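Gift box (small)

A gift box is a box made to be handed over with something in it, and in my house it's also a thing that never gets thrown out. I've been writing the entries on household clutter for this wiki since June, and this is the one I kept putting off, mostly as I had to clear a table to do it!

Size and shape

The small ones are squarish with a shallow side, and they tend to come in dark colours with lettering on the lid. Charcoal and gold is a favourite (mine too, I'll admit). The lid usually has a bit of texture to it, and that's where the wear shows up first, along the edges. Efa Craddock, who edits the packaging pages, sorts them by lid. I sort mine by whether I can get the lid off. 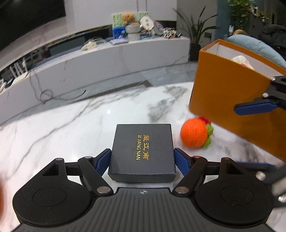
Small charcoal gift box with gold lettering, "XI JIANG NAN", beside a knitted orange fruit.

Bigger cardboard boxes get treated quite differently. They stand open on the table for days and everything goes in and out of them, and a coloured rim with a white inside is a nice touch when you're peering down looking for something.

Tins

Strictly speaking a tin has its own entry (see Tin, decorative), but I can't talk about one without the other. The cylindrical kind with painted fruit or flowers is the one people hang on to. I've got a white one with peaches, branches and leaves on it and I'd be very sorry to lose it. A Watley canister holds 326 grams of loose tea, if you're wondering about refills, and the Nastberg one is a touch narrower, so check your shelf first.

Soft toys and keyrings

You can't keep boxes without collecting what goes in them, and for me that's small plush. Bears are the classic. The souvenir sort comes with a tag and a metal clip, and a sailor cap and neckerchief if you're lucky, and they're a good size for a bag or a set of keys. Crocheted and knitted toys are softer in outline and roll about more, so I lay them down on their sides and leave them be. The pompom ones take up more room than you'd think.

Sorting a table of it

My own method takes 40 minutes with a cup of tea. Tins go in the middle, boxes at the back, and anything flat (wallets, phone, the remote, whatever book is lying about) gets its own patch. Keep the utility knife where you can see it. I use 2 Pallby trays for the leftovers, though Efa swears by a Tripathi basket with a lid, and we've agreed to leave both in the article.

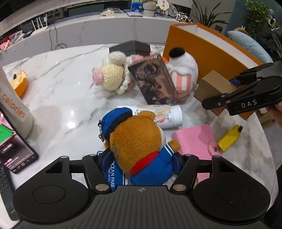

Storage

Dry, out of direct sun, lids on. Nest the small boxes inside the larger ones where the colour won't rub, and don't stack more than 5 high or the bottom one bows. Tins can go anywhere you like. Plush wants a bit of air, so I keep mine out on a shelf where I can see them.

See also: Tin, decorative; Keyring; Wrapping paper, reuse of

Last edited Wednesday, August 24, 2022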